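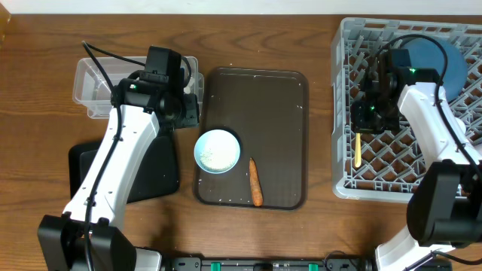 Cloud cover readings submitted to the Basadel weather register are made by eye and recorded in eighths of the sky. Observers should stand where the horizon is open on all sides and allow their eyes 2 minutes to adjust. Enter the reading on the form at a plain table, such as one with a wooden top, and keep the form flat while writing.

Divide the sky into four quarters and estimate each in turn. Add the results. A sky with one small gap is recorded as 7, even if the gap is very small. Fog that hides the sky is entered as "obscured."

Forms for February must reach Howard Holroyd by 3rd March.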